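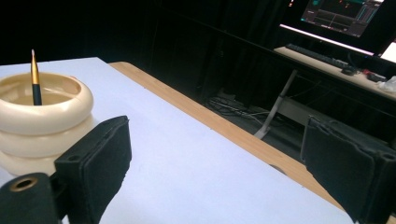 **Tavano opens orders for the Drolla desk cup**

Homewares studio Tavano is delighted to announce the Drolla, a cream-coloured cup for pens and pencils with an outside wall shaped like stacked, rounded rings. Orders open in October, with a first run of 1,559 cups.

The Drolla began as a sketch by designer Iolanda Moura, who wanted a pen cup that would look good from every side of a shared table. She and studio founder Narendra Bansal spent most of a winter on the rim alone.

"I kept going back to the rim," said Moura. "You reach for it all day long, so I wanted it thick and round and nice to put your hand on. I'm so pleased with where we ended up!"

The rings carry on down from the rim in soft bulging bands, and the opening is wide enough that a single pen can lean back against the side (which is how Moura likes to use hers, one good pen and nothing else). 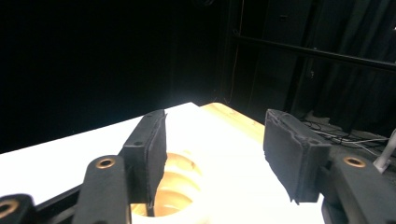
## A cup for a clear table

Tavano has been thinking about small desks for a while now. Its Song table came out last year, and the Drolla is the first piece the studio has made to go on top of it. Bansal said the colour took 2 goes to get right, as the first cream looked too yellow under a lamp at home.

"We tried it on white tops, on timber, on my kitchen bench," he said. "White with a bit of pale wood is my favourite. The cup looks warm against it, and there's still plenty of space to work."

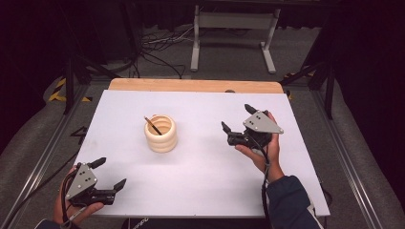
Gerrit Mofokeng, who runs the Zarnberg shop, will be the first to stock the Drolla and has put his name down for 30 cups. He is planning a window display of plain white desks, each with one cup and one pen.

"People come in wanting to sort out their whole study," Mofokeng said. "I tell them to start with the pens."

## Orders

The Drolla will be sold through the Tavano website and at Zarnberg. Shops wanting samples can write to Marlene Teixeira, and media requests go to Ivone Rocha, both at the Tavano studio.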